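C-clamp

A C-clamp (also G-clamp, G-cramp or, in older shop catalogs, carriage clamp) is a hand tool that holds two things together until somebody wants them apart. It consists of a curved frame, a threaded screw running through one end of it, and a sliding bar for turning the screw. Which letter the frame resembles is a matter of national loyalty. Americans see a C, and the British count the screw and see a G.

Construction

The frame is usually cast iron, ductile iron or forged steel. Cast frames are cheaper and will put up with a great deal before snapping without notice. The screw ends in a swivel pad, a small disk meant to stay still while the screw turns. The pad is the first part to go missing, and a large share of the world's C-clamps have been working without one for decades.

Size is given by the widest opening of the jaws, so a 100 mm clamp will accept a 100 mm workpiece, provided it is fed in with patience. Throat depth, the distance from the screw to the back of the frame, is listed second and regretted more often. The Prantl catalog of hand tools devotes 11 of its 684 pages to clamps and gives throat depth for almost all of them.

Use

The work is placed between the anvil and the pad, and the screw is turned until it is tight. Beginners then give it another half turn, leaving a round dent in the wood. Scrap blocks between jaw and work prevent the dent, and should be cut beforehand, both hands being occupied afterward.

Tightening a clamp by striking the bar with a hammer is discouraged in every manual and common in every shop. The bar bends, after which it no longer slides, and the clamp becomes a different and worse tool. A pipe slipped over the bar has the same effect with less noise.

The micrometer shares the C-shaped frame and the screw, and has on occasion been used as a clamp. It can be used as a micrometer up to that point.

Storage

Clamps are kept on a rail, on a rod or in a heap. In the heap they tend to be found with hammers, whose handles fit conveniently through the frame.

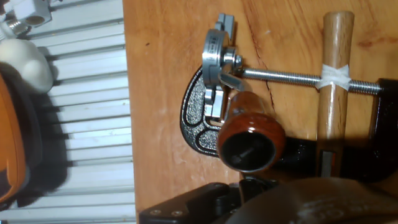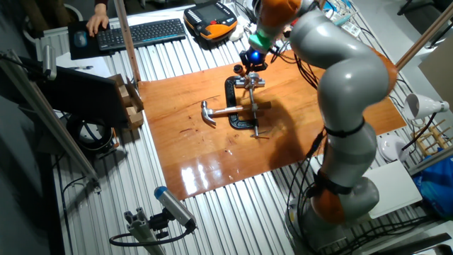
Marthinus Coetzee disputes the section on hammers, maintaining that one light tap on the bar is sometimes the only way to loosen a seized screw, and that the bars on his own clamps were bent when he bought them. He also holds that the letter is a G.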